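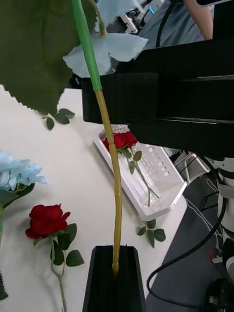 September 2024

Read the Gritham library book on houseplants cover to cover last night and I believe perhaps a third of it. The author says talking to a fern helps. She says ice cubes are good for orchids on page 30 and bad for them later on, and nobody at the publisher seems to have noticed.

Went over to Asville in the morning for the garden show because the flyer promised "1,000 living varieties." I would like to meet whoever did that sum. There were two long tents, one of which was mostly fudge and wind chimes. The dahlias were good, I'll give them that. Big dark red ones, a bit chewed by earwigs, which I took as a sign they had been grown in a garden.

The man at the Pundico stand was selling a powder that goes in the vase and keeps cut flowers going for a month. I asked what was in it. Minerals, he said. I asked which ones and he offered me a free sample. Sugar and a drop of bleach, is my guess, and I can do that at home. Took the sample anyway. It is on the windowsill beside a jar of zinnias and the plain water jar is next to it, same zinnias, cut at the same time. We'll see by October, though I don't expect either jar to get that far.

Lunch was a baked potato, cold in the middle.

The talk after lunch was on hydrangeas and why they turn blue. Acid soil, aluminum, fine, I accept that part. Then she told us to bury rusty nails, and half the tent wrote it down. My mother buried nails under hers for years and it stayed pink as bubble gum until the day they sold the house. When I asked about it the speaker said the nails may have been the wrong kind. There was a handout with a chart that didn't match what she had said, so I kept it to check against the soil kit, if I can find the soil kit.

Drove home by way of Varela to look at the nursery there. "Up to 700 shrubs reduced," and every one I turned over was root-bound. Bought a small white hydrangea even so. It can stay white, I'm not burying anything.

Rain after supper. Forgot to bring the cushions in.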